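# Chapter 7: Reading a Picking Kit Before You Buy One

I bought my first picking kit on the strength of a two-minute demo. The arm in that demo moved foam cubes from a white tray to another white tray, and I sat there nodding along like I'd seen the future. Then the boxes came, I dumped a drawer's worth of odds and ends into the bin, and spent most of a November learning how little a foam cube has to say about a bottle cap.

So this chapter is the one I wish I'd had on my desk that month. We're going to look at kits as things you pay for: what's in the crate, what the service plan covers, which numbers on the spec sheet you can lean on and which ones you should test yourself. We did the geometry in Chapter 5 and the control loops in Chapter 6, and you'll want both nearby, but the math takes a back seat for the next thirty pages or so.

I'll use two kits as our running cases. The first is the Gidow, which comes as a gripper, a wrist mount, a controller license and a fat binder (yes, paper, and I've grown fond of it). The second is the Zutex, which is sold more like a phone plan: you pay for a setup visit, then a monthly fee, and the hardware gets swapped when it wears. Both are meant to bolt onto an arm you already own. I've lived with each of them for a good long while now, and I like them for very different jobs!

## 7.1 What "mixed parts" means to a seller

Open any brochure and you'll find the words "mixed parts" somewhere on the first page. It sounds generous. In the Gidow binder it means objects of different shapes, all rigid, all of them inside a weight range printed in the back. In the Zutex agreement it means whatever is on a list you and the installer write up together at the setup visit, and anything off the list is extra. Neither one is cheating. They're selling different promises under the same two words, and you have to ask which one you're getting before you sign.

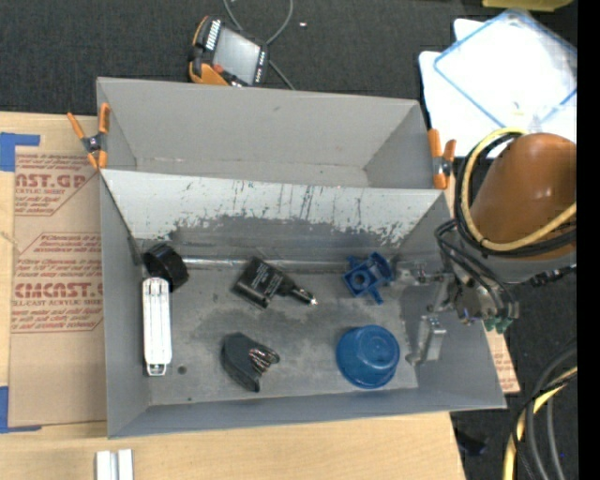
A good test load is the cheapest tool you have for comparing kits, and most buyers throw theirs together in five minutes. Mine used to be whatever was on the bench. These days I want objects that disagree with each other. A blue cup turned upside down gives a two-finger gripper a smooth round base on top and makes it hunt for the sides, while a car charger lying on a diagonal asks for a turn of the wrist first, and a long narrow white piece close up against the wall tells you how much room the fingers need to get down beside it. Put those in one compartment and you'll learn more about a gripper than you will from a whole tray of matching blocks. I also keep the small black stuff in there on purpose, especially if the kit uses a camera, and I write down where each thing started so I can set up the same mess for the next kit.

Your own load should come from your own work, of course. If you pack garden fittings, fill the bin with garden fittings. But throw in a couple of things that don't belong, because sooner or later somebody's pen is going to end up in there.

## 7.2 The bin is part of the kit (even when it isn't)

Gidow will sell you a bin. Zutex won't, but their installer measures yours and writes the inside dimensions into the agreement, and if you change bins later you may be paying for another visit. I missed that clause the first time around.

What should you look at? Start with the walls. Straight walls leave the fingers less space at the edges than sloped ones do, and corners are where a lot of picks go to die. Then look at anything the gripper might rub against on its way in and out. Paint and coatings take a beating, and a shiny floor can throw glare back at a camera. Finally, check how the bin is held down. Clamps are fine for a trial and I use them all the time, but measure the clearance over the clamp handles too, and do it with the gripper fully open.

## 7.3 Counting picks honestly

For the worked example that runs through the rest of the chapter, we'll use my log from a Gidow trial at a small returns shop in Dunmore. The log has 1,626 attempts in it. Of those, 1,302 ended with the object out of the bin and set down where it was supposed to go. That's a success rate of just over 80 percent, and the sales sheet had promised better.

Was the sheet wrong? Well, it counted a pick as good once the fingers closed and the object left the floor. I count it when the object arrives. Drops on the way over were a big part of the gap, and you can only see that if your log has a separate column for them. We'll build that log in Section 7.4, column by column.

The second data set is from a Zutex setup in Urkerley. It's shorter, at 780 attempts, with a gentler mix of parts, so please don't just line the two rates up and crown a winner. (I did exactly that in a talk once and got a well-earned talking-to afterward.) Section 7.5 shows you how to compare them fairly by pulling out the object types both trials had in common.

## Before you go on

Get yourself a notebook and a shallow box, and grab a dozen objects from wherever you work. Then write down what you'd call a successful pick, in one sentence, before you read the definitions in the next section. Keep that page, because we'll come back to it when we go through the service agreements in 7.6.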